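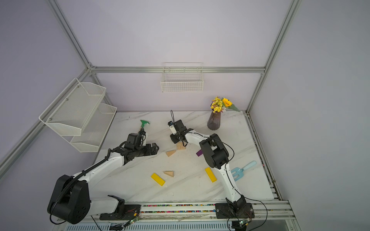

March 2025
By Gayan Wijesinghe
294 shares

Aluminum moves more than most people who build with it expect. A bar 2 meters long grows by close to half a millimeter for every 10 degrees Celsius of warming, almost twice as much as plain steel. In a workshop that is cool at dawn and hot by midafternoon, a long fence or guide can drift far enough to spoil a tight fit.

Marchetti, a small maker of drafting tables in Emusham, logged the problem last June. Its staff took 2,051 readings on a single guide bar bolted at both ends to a steel base. The bar had no room to lengthen, so it bowed upward in the middle – a fault first blamed on poor leveling.

The repair was cheap. One end stayed fixed. At the other, the round holes were replaced with slots 8 millimeters longer than the bolt diameter, with flat washers and moderate torque. The bar now slides as the temperature changes.

Slots have a cost. A joint that can slide under heat can also slide under load, and side forces need a separate stop. Marchetti uses a dowel at the fixed end and a shallow key along the base. The key is checked twice a year and greased lightly.

2 comments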